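Why Do Cords Get Tangled?

By Siham Nassar
Mondilar Kids, Everyday Science
Updated 9/20/25

You put your headphones away neatly. The next day you pull them out and there is a knot in the middle. You did not tie it. So where did it come from?

A cord is long, thin, and bendy. Those three things together make it easy to tangle. A pencil is long and thin, but it can't bend, so it never ties itself to another pencil. A rubber ball can bend a little, but it has no ends to slip through a loop.

A cord hanging over a table may look simple. Look closer and you will often see small curves in it. Cords keep some of the shape they had when they were wound up. The plastic on the outside has been bent one way for a long time, and it tries to stay that way. A thin cord on a white table is good for spotting this, and so is any place where several wires meet. The more wires you have in one spot, the more loops there are.

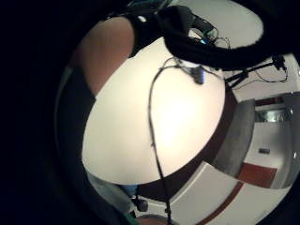
How a knot starts

To make a knot, one end of a cord has to go through a loop. When you tie your shoes, your fingers do this. When a cord is in a backpack, the bumping does it.

Each time you take a step, the cord moves a little. It folds over itself and makes loops. The end of the cord moves too. Sooner or later the end may poke through a loop. Then something pulls on the cord, and the loop gets tight.

Long cords tangle more than short ones. They can make more loops, and there is more cord for the end to cross. Soft cords tangle more than stiff ones for the same reason. A cord in a small box has less room to move, so it may tangle less than the same cord in a big box.

Why a knot stays put

Rub your hands together. You can feel them drag on each other. That drag is called friction. Cords have friction too. When two parts of a cord press together, friction keeps them from sliding. Pulling hard presses them together more, and the knot gets tighter. This is why tugging on a tangle makes it worse.

Try it yourself

You need:
A piece of soft string as long as your arm
A piece of string 4 times as long
A shoebox with a lid
Paper and a pencil

Put the short string in the box. Close the lid and shake the box 21 times. Open it and draw what you see. Then do the same with the long string. Did either one make a knot? Do the test again if you like. You may get a different answer, and that is normal in science. Write down every result, even the boring ones.

Things that don't tangle

Look at a table where people have been busy. You might find phones, a laptop, black cables, and a couple of plush toys. The toys can be piled up in any way you want. A spotted leopard and a teal toy will never end up in a knot with each other. Their legs and tails are too short and thick to make a loop and pull through it. The cables are another matter. They cross over and under and go around whatever is near.

A round table has no corners for a cord to catch on, but the cord can still slide off the edge. If it does, its own weight can pull more of it down.
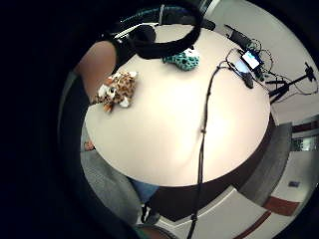 How to undo a tangle

1. Ask a grown-up to unplug the cord first.
2. Lay the tangle on a flat table with good light. A pale table helps you see a dark cord.
3. Find one end.
4. Push the knot gently from both sides so the loops open up.
5. Follow the end back through each loop. Go slowly.
6. Straighten the cord, then wind it in big, loose circles. Tight bends can hurt the wires inside.
7. Close it with a soft strap or a twist tie.

Words to know

Loop: a curve in a cord that comes back and crosses itself.
Friction: the drag between two things that rub together.
Coil: a cord wound in circles.

Next in Everyday Science: Why do zippers get stuck?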